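Print this page
E-mail this page

Speaker notes: "The robot does the fridge now"
Sat 2 October, after-lunch slot, 15 minutes plus questions

(Wait for people to sit. They will have cake.)

Good afternoon. I manage the staff kitchen and the supply rooms at Gindier, where 370 people eat lunch and a smaller number admit to leaving things in the refrigerator. I was asked to talk about automation at work and I said yes before I found out I'd be following the dessert table.

I should say what I'm not. I'm not an engineer. I didn't build anything. I was in charge of the people whose jobs changed, and then mine changed too, which I took less gracefully than they did.

(Slide 2: the old job list. Leave it up, let them read.)

This was the morning round before last November. Restock the break rooms, wipe down, check the fridges, throw out what has died, put fruit back in baskets, carry baskets to the next floor, repeat. Two people, every morning. It was written on a laminated card that had been laminated a second time over the corrections.

Then we got Flostia. Flostia is a cart with an arm, and it came with a brochure in which everybody was smiling at a pear. The plan was that it would take over the fetching and sorting and the staff would be "freed up for higher-value tasks." I asked what those were. There was a meeting about it. There was then a second meeting, to which the first meeting's notes were brought.

(Pause. If they laugh, go on. If they don't, go on faster.)

What changed in the first weeks

The first thing that changed was the furniture. A person can work around a badly parked trash can. Flostia would stop in front of it and wait, politely, until someone came. So we put tape on the floor, and then we moved the coffee machine, and people who had taken the merger without a murmur wrote to me about the coffee machine.

The second thing was the talking. Our morning pair used to chat all the way down the corridor. They knew which department was having a bad week from the state of its sink. With the cart on the round, one person went along with it and the other stayed downstairs clearing the error list. The work got lighter. It also got lonely, and that didn't show up on the chart, because the chart had no column for it. We put them back on the same floor in the spring. The chart got slightly worse and I've learned to live with it.

The third thing was the language. Inside a month we had people saying "it's confused" and "it doesn't like the blue mugs." Then the vendor's updates started arriving under the name Khương, which is what they called the sorting software, and for a while every problem in the building was Khương. The elevator was out one morning and I heard Khương blamed for that.

(Slide 3: the error list. Don't read it aloud. Point at the length.)

Every item on this list is something that a person used to decide without noticing. Is that lid on properly? Is this container somebody's lunch or somebody's science? My staff had been making that kind of call all morning for years, and none of it was on the laminated card. We had 60 of these in a single week early on. Each one turned into a little question on a screen, with a green button and a red button, and somebody had to sit there and press them.

So the new job is partly pressing buttons. I won't dress that up. One of my two liked it right away, because of her knees. The other said it was like being asked by a very strong toddler whether each thing was food.

(Slide 4. Give them a moment with it.)

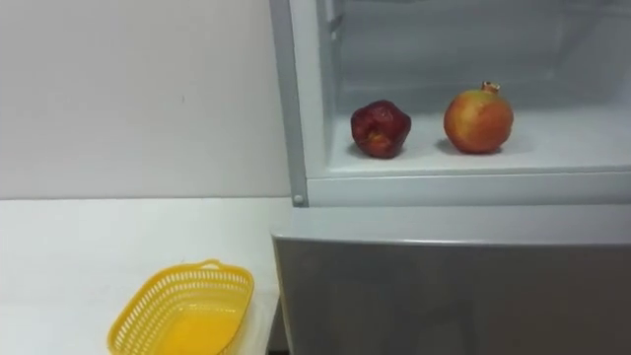 Judgment is the part of the job I would ask you to budget for. The vendor will quote you for the arm and the cart and the service visits, and all of that is real money, but the hours go into deciding. Should a piece of fruit be moved, left alone, or thrown out? Take the apple on the left, with the wrinkled skin. Anyone in this room has an opinion about that apple. Half of you would toss it and half of you had a grandmother who made sauce. The pomegranate next to it has smooth skin and starts no arguments. Our old rule was "use your sense," and you can't type that into a settings page, so we had to write down what our sense was, and we found out we had never agreed. The rule about wrinkles took 13 drafts. I have the drafts if anyone wants them. Please want them.

What the staff got out of it

They wrote the rules. That was the higher-value task in the end, and it only happened because one of them got tired of pressing red on the same question and came to my office with a sheet of paper. We gave both of them a new job title and more pay. The pay came four months after the title. If you take one number home, let it be that one, and get it down to zero.

They also got a stop button each, and the right to use it without filling in a form. We'd had a form. People let the cart do silly things so they wouldn't have to fill in the form.

What I'd do differently

Ask the morning people before buying. Ours knew the third-floor doorway was too narrow. I learned this from the service visit.

Run it next to the old round for longer than the contract suggests.

Don't give the pilot a code name. Ours was Turken, and there are still people who think Turken was a man we let go.

(If time: the coffee machine story, the long version. If no time: skip to questions. Likely first question is whether anyone lost their job. Answer: no, but one post wasn't filled when someone retired, and I'd rather say so up here than have it come out over the cake.)

(Bring the clicker back to the front desk.)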